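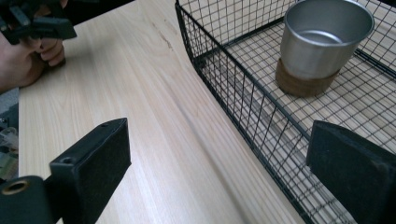

Plandstead Residents Forum > Council Services Online > Permit renewals moved to Jenetti

gkerslake_lane
Has anyone managed to renew a resident parking permit since the county handed the online counter over to Jenetti? The old site let you pay with the account number on your notice. The new one wants a full profile first, with a scan of a utility bill. I photographed my bill and the upload page rejected it twice with "document edge not detected." Tried again on a dark towel and it went through. Then it charged a $2 convenience fee on an $86 permit. Is that fee new or did I miss it before?

Posted Wednesday, September 18, 2024

millrace77
Fee is new. The old counter absorbed it. It's in the service agreement, under charges to users.

tollgate_dan
I don't mind two dollars. It used to cost me a morning off work and the bus fare to the Whitelaw office. I renewed mine in August, took me ten minutes start to finish, and the permit was in my email before I closed the page.

gkerslake_lane
Ten minutes with no upload trouble? What did you use?

tollgate_dan
PDF of the bill from the electric company's website. No photo. If you get paper bills I can see it being more of a pain.

GlenysC
My mother gets paper bills and has no email address. The profile page will not go past step one without one. I called the help line and they told me to make her an address and check it for her. So now I am the one getting her notices. I would like to know who signed off on that.

millrace77
Glenys, the Whitelaw counter still takes renewals in person. Mornings only, bring the notice and a photo ID. They have to accept them, the agreement says the contractor can't be the only channel.

GlenysC
Thank you. It doesn't say that anywhere on the notice she got.

rullholm_rd
No, and the notice should say it. I went to the August session where they presented the first numbers. 3,325 accounts created, 737 support tickets. That is a lot of tickets for a parking permit and a dog license.

tollgate_dan
Some of those will be people who forgot a password. Every new system looks like that at the start.

rullholm_rd
Could be. They didn't break them down. Jarrah Kerslake asked for the categories and was told they would be in the next report. I'd rather see them before the county adds property tax to the same site.

millrace77
Property tax is already planned. Same contract – it was written as a bundle so each service gets switched on when it's ready.

gkerslake_lane
Then the fee matters more. Is it flat or a percentage?

millrace77
Flat for permits and licenses. For tax payments the schedule says "to be determined."

tollgate_dan
OK, that one I'd want in writing first.

GlenysC
Update on my mother. Went to Whitelaw this morning. Short line, no fee, they printed the permit there. The clerk said they can put a mark on her record so the notices keep coming by mail, but you have to ask for it. The form is behind the desk, it is not on the website.

rullholm_rd
Does the form have a name or number? I'll ask for it for my neighbor.

GlenysC
It just says Mail Contact Request at the top. One page, she has to sign it herself.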